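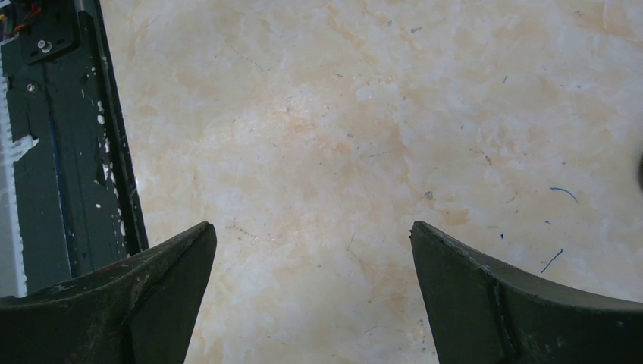
*A tabletop with a marble-like pattern in cream and soft peach.*

# About Galar

Galar supplies and maintains tables for schools, cafés and public dining rooms. The company operates from three workshops, at Gukach, Menzies and Istum, and keeps 270 tables in its hire stock. The main office is at Menzies, where all orders and repairs are booked in.

## Our work

The greater part of our work concerns tabletops. We supply new tops to order, fit them to existing frames and restore the polish of older ones. Pale patterned tops remain the most frequently requested, particularly creams and light tans with fine grey veining. Customers should bear in mind that a polished pale surface shows dust, crumbs and stray threads readily, and that it will need wiping more often than a darker one.

Tables on long hire are inspected every November. Tops with chips or deep scratches are withdrawn and a replacement of the same size is delivered on the day of collection.

## Care of surfaces

Each table is delivered with a printed care sheet. Loose dust and fibres should be lifted with a soft dry cloth before any damp cloth is used. Scouring powders and abrasive pads must not be used on polished tops. Spilt tea, coffee and fruit juice should be wiped up promptly.

## Visiting us

The showroom at Istum holds sample tops in five sizes and may be visited by appointment. Samples may be borrowed for up to three weeks against a deposit. Enquiries about hire for a single event should be made to the Gukach workshop.

Page last revised 2024-07-13.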